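How I ran a network cable out to the shed

I've been working from the shed since August, and for the first few weeks I did it on the house wifi. Bad idea! The signal has to get through a brick wall, a water butt and a very large hydrangea, and by mid-afternoon my calls were mostly me saying "sorry, could you say that again". So I ran a proper cable. It took me a weekend, most of it digging, and I'm writing it all down while I still remember which bits were annoying.

What I used

One drum of outdoor-rated cable (the kind with the blue jacket, solid copper, from Gernau), a length of plastic conduit, a bag of plugs, a crimping tool and a cheap tester. I also bought two wall sockets and only used one. If you're in any doubt about mains cables or pipes under your garden, find out before you dig, and keep well away from anything electrical.

Step 1: Measure, then measure again

I walked the route with a ball of string. Down from the router, out through the wall, along the fence, across the end of the lawn and up into the shed. It came to 41 metres, and that included a bit extra at both ends for mistakes. The limit for this sort of cable is 100 metres, so most gardens are fine. Don't stretch the string tight round corners like I did the first time, cable doesn't bend that way.

Step 2: Get the route dug

I went down a spade and a half across the lawn and just clipped the conduit to the fence for the rest. Cut the turf in flaps and lay them to one side the right way up, in order, and they go back like a jigsaw. Mine looked dreadful for a fortnight and then you couldn't tell.

Pull the cable through the conduit before you put the conduit in the ground. Please. I did it the other way round for the first section and ended up lying on the grass with a bent coat hanger at seven in the evening.

Step 3: Put the plugs on

Everyone dreads this bit and it's fine once you've wasted a few. Strip off a couple of centimetres of the jacket, untwist the pairs, and flatten the wires into this order, left to right, with the plug's clip facing away from you: white/orange, orange, white/green, blue, white/blue, green, white/brown, brown. Pinch them hard, snip them straight across, and slide them in until you can see all the ends touching the front. Then squeeze the crimper like you mean it. I ruined 7 plugs before I got two good ones, so buy the big bag.
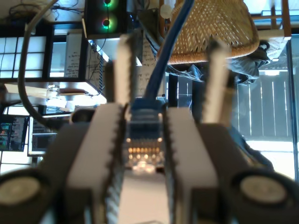
Step 4: Test it before you tidy up

Plug the two halves of the tester into the two ends and watch the lights count up. If they go out of order, you've swapped a pair. If one stays dark, a wire hasn't gone all the way in. Cut the plug off and start again, there's no saving it (I tried).

Mine passed on the second go. I then plugged in my laptop and did a little dance among the flowerpots.

Step 5: Seal the holes

Drill through the house wall at a slight angle, sloping down towards the outside, so rain can't run in along the cable. Leave a droopy loop of cable just below the hole as well, and the water drips off the bottom of it. Then fill the gap with outdoor sealant, the sort that stays a bit rubbery.

On the shed side I'd drilled my hole far too big. I packed it with a scrap of foam and sealed over the top, and cut a square of clear plastic to tape across the inside until the sealant had gone off properly.

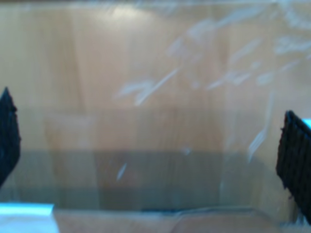 Give it a full day before you poke it. I got impatient and left a thumbprint in mine that I now see every morning when I sit down.

Was it worth it?

Yes! Calls are clear, big files go across in the time it takes to put the kettle on, and I've stopped apologising to people. The whole lot took over 15 hours if I count the digging. I've still got plenty of cable left on the drum, so the greenhouse may be next, although I can't think of a single reason why the tomatoes need the internet.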